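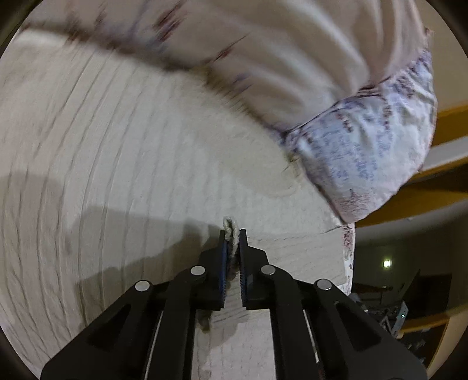 The gripper was never going to close on anything that thin, according to the voice from the next bench, not with the pads set that far apart, and had anyone checked the play in the left arm?

She had checked the play in the left arm. Twice. Didn't say so.

Loop of twine, fingers shut on it, fine. Hold. Read the number. 504. Needed 515 before she'd call the jaw zeroed, and the jaw had to be zeroed before the arm went on, and the arm had to go on tonight. The shop closed at midnight. Rule on the door, and the door meant it, the lights went off by themselves.

Let go. Again.

"You could pack the pad out," the voice said. "Strip of tape behind it."

"Tape creeps."

"Not in one night it doesn't."

She wrote 504 in the notebook under the other 504. The notebook was mostly coffee by now. Pages from November where she still thought Brarkari was going to be a whole robot, with legs, a walking thing that fetched. Then a page with the legs crossed out. Then the wheels crossed out. What was left was one hand and a promise.

The promise was the yarn. Her mother had 70 balls of it in a closet and fingers that wouldn't pinch anymore. Wouldn't start a stitch, wouldn't pull a tail through. Don't make me a nurse, her mother had said on the phone, make me a thumb.

So. A thumb.

The Hakau board was warm. Not hot. She put the back of her hand on it and counted and took it off. The Hakau people said warm was normal, but they also said it would run two motors and it ran two motors the way a dog runs two errands.

"Is it the spring?" said the voice.

"It's not the spring."

It was the spring. She saw it as soon as she'd said it. One coil riding up on the next, hardly anything, a hair. She'd bought a bag of springs from Chowdary last winter and used the good ones on the legs, the stupid legs, and this was a bottom-of-the-bag spring.

The legs were in a bin under the stairs. She went and got the legs.

Cold down there. Flashlight in her teeth. Left leg, knee joint, two screws, one stripped of course. Pliers. Skinned a knuckle, said a word. Got it. Came back up with the spring in her fist and grease to the wrist and the clock said twenty to.

Old one out. New one in — no, backwards. Out. In.

The voice had come around to her side of the bench and was holding the lamp for her without being asked. They'd shared this wall for a year and she knew the voice made clocks, or one clock, a very long one, and that it ate sardines at nine. That was all she knew.

"Ready?"

"Don't say ready. Just hold that."

Close. The fingers came in slow, both of them together for once, no hitch on the left side. The twine bent over a little and stayed put. Hold. She didn't breath.

511.

513.

Then nothing, it sat there. She tapped the bench with her knuckle, the skinned one, and the number jumped.

515.

"There," said the voice.

"Shh." She let it run. Wrote it down. Let go, closed, wrote it down agian. The same. She wanted a third but the first bank of lights went, over by the door, and then the Wositz press powered itself down with that long sigh it had.

The arm was still in the box. The arm wasn't going on tonight.

"How early do they open?" she said.

"Six. I've got a key, though." A pause, the lamp wobbling. "For the clock. It has to be wound."

She put the hand in its towel, and the towel in her bag, and went to find her other glove.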